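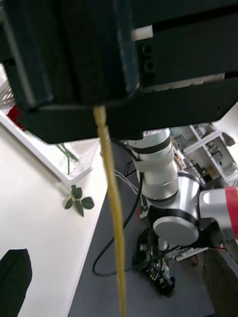

Comment la laine devient-elle une pelote ?

Pour faire une écharpe au crochet, il faut du fil. Le plus souvent, on l'achète en pelote. La laine vient du mouton, mais sur le dos de l'animal il n'y a pas de fil. Il y a des poils courts, frisés, un peu gras, tout emmêlés. On les appelle des fibres.

La tonte

Au printemps, le tondeur coupe la laine du mouton avec une tondeuse électrique. Cela ne lui fait pas mal, c'est comme aller chez le coiffeur. La laine s'enlève presque d'un seul morceau, un peu comme un manteau. Ce morceau s'appelle la toison.

À la ferme Baysal, Selim Uçar tond 16 brebis dans la journée. Il étale ensuite chaque toison sur une grille et retire les parties trop sales, surtout celles du ventre et des pattes.
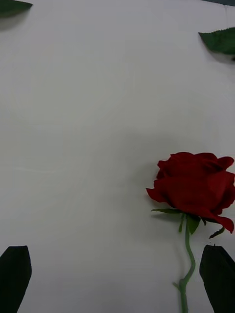 Le lavage

La laine brute contient de la terre, des brins de paille et une graisse naturelle, le suint. Cette graisse protège le mouton de la pluie. On lave la toison dans de l'eau chaude avec du savon, sans frotter. Si on frotte, les fibres s'accrochent les unes aux autres et la laine se transforme en feutre. C'est aussi ce qui arrive à un pull en laine passé à la machine avec un mauvais programme — il ressort tout petit et tout raide.

Après le lavage, la laine sèche à plat.

Le cardage

Carder, cela veut dire peigner. On fait passer la laine entre deux brosses garnies de petites pointes en métal. Les fibres se démêlent et se rangent à peu près dans le même sens. On obtient un long ruban très doux, mais très fragile : si tu tires dessus, il se défait.

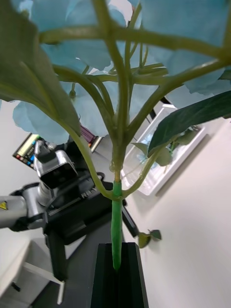
Autrefois, on cardait tout à la main, et il fallait plusieurs soirées pour une seule toison. À la filature de Trerkum, une machine à gros rouleaux fait maintenant ce travail. Les rouleaux tournent à des vitesses différentes, et la laine passe de l'un à l'autre.

Le filage

Pour que le ruban devienne solide, il faut l'étirer et le tordre. La torsion serre les fibres entre elles et les empêche de glisser. On peut filer avec un fuseau, un rouet ou une machine.

Tu peux essayer avec un morceau de coton à démaquiller. Étire-le doucement, puis roule-le entre tes doigts, toujours dans le même sens. Le petit bout tordu résiste mieux que le coton tout mou.

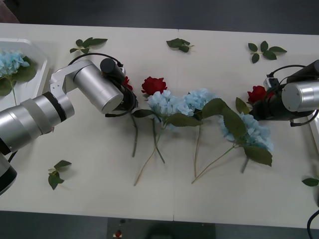 Un fil tout seul a tendance à s'enrouler sur lui-même. Pour l'en empêcher, on assemble souvent deux ou trois fils en les tordant dans l'autre sens. Cela s'appelle retordre. Regarde le bout d'un fil de laine : tu verras peut-être les brins se séparer.

La teinture et la pelote

On trempe enfin le fil dans un bain de couleur. L'atelier de Vedar utilise des racines de garance pour le rouge et des feuilles de pastel pour le bleu. Beaucoup d'usines préfèrent des colorants chimiques, qui donnent toujours la même teinte.

Le fil sec est enroulé en pelote. Sur l'étiquette, on lit le poids et la longueur, par exemple 85 g et 190 m. On y trouve aussi la taille du crochet conseillée, et le numéro du bain. Deux pelotes du même bain ont exactement la même couleur.

Petit lexique

Fibre : poil très fin qui sert à faire du fil.
Toison : toute la laine d'un mouton.
Suint : graisse naturelle de la laine.
Filature : usine où l'on fabrique le fil.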